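Opinion > Automation > Simulation tools

A kitchen pack should be priced by its contacts

Tundex sells its Plillov simulation pack by the scene. The standard license covers 50 kitchen layouts and 800 object models, and the sales sheet leads with both numbers. I have run the pack on our bench machine since August, and I think they are the wrong numbers to lead with.

A buyer training a pick-and-place policy needs contact behavior that holds up. Layout variety comes second. In Plillov, rigid items in the open behave well. Items near a tray rim do not. The collision mesh for shallow containers is coarse, and a finger coming down beside the rim can register contact before the rendered surfaces meet. The patch notes list seven fixes to lighting and textures and none to container meshes.

Mocanu, the competing kit, ships 24 scenes at a similar price. Its rendering is plainer and its walls are mostly flat color. Its contact reports are also complete, with force and normal logged at every step – the part I would pay for.
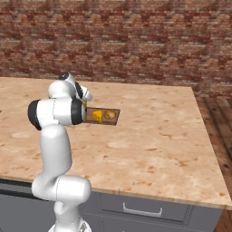
Arm at the tray with cheese and a bread roll, simulated kitchen counter.

Tundex could fix this with a denser mesh option and a published contact test for each container. Gisska already does so for its warehouse bins, and buyers can read the results before they order. Until Plillov offers the same, I would take the trial license, run the tray tasks first and leave the other layouts for later.

16 shares | 5 comments

Related
Mocanu contact logs: a short guide
What a scene license does and does not cover
Gisska bin tests, second release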